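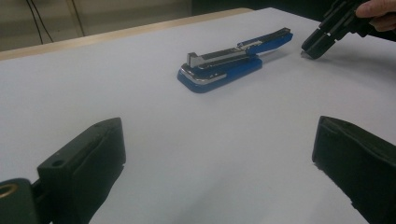
posted by Heather Tennant | November, 11 pm-ish | filed under: town stuff

Home Archive Town Stuff Recipes Contact

Search this blog... Go

OK so I just got in from the Kostport council meeting and I need to get this down before I fall asleep. Coat still on. Tea going cold.

Short version. They said sorry. Sort of.

Longer version. If you don't live here: the Sornwood estate is where most of the families who work at the cannery live, and for two winters now the heating over there has been a disgrace. Whole blocks with no hot water. 933 complaints logged since last fall, that's the council's own number, it was up on the screen. And until tonight the official line was that residents were "not using the correct form."

The correct form! Which was only in English. Half of Sornwood reads something else at home, everybody at town hall knows that, they send out the trash calendar in four languages.

Anyway. The march last month changed things I think. 119 people were signed up to speak tonight and they got through 11. Eleven. Then the chair wanted to move to parking. You can imagine the noise.

The woman from Khunthong (the restaurant on Mill Street, best noodles in the county, go) got up and didn't shout at all. She has lived in block C for nineteen years. She read out the dates she'd called. Just the dates. Took her a good four minutes and by the end the room was dead quiet and the deputy mayor was looking at his shoes.

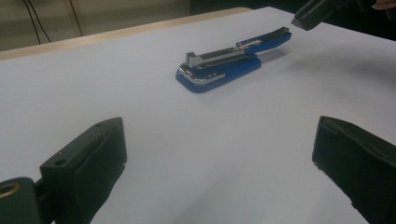

After that the mayor asked for the microphone back and said the council had "fallen short" and "should of listened sooner" (ok he said should have, I'm typing fast). Some clapping. Some people walked out. I stayed in my seat, didn't know what to do with my hands.

What they promised: a repair crew from Drendura starting with blocks A and C. A phone line with interpreters. 3000 dollars per block for space heaters in the meantime, and I'd love to know who came up with that because it's nothing, there's forty apartments in a block. Do the math.

What they didn't promise: a date. Anybody's job. A word about the two people arrested at the march, whose charges are still hanging over them. I asked about that from the floor and was told it's a police matter. Fine. The police chief was sitting right their.

I don't know. I wanted to feel better walking home than I did. It is something to hear a mayor say it out loud, my neighbor was crying. But I've heard sorry from that building before, over the bus route, and we still don't have the bus.

Next meeting is in the school gym because it's bigger. Come early, the sign-up sheet goes fast. More when I've slept.

3 comments

marnie_k
Block A here. Still cold. Will believe Drendura when I see a van

Old Pete
You left out the part where they cut the mic on the cannery guy. He was in the middle of a sentence!

Heather Tennant
@Old Pete yes!! sorry, will add tomorrow

Leave a comment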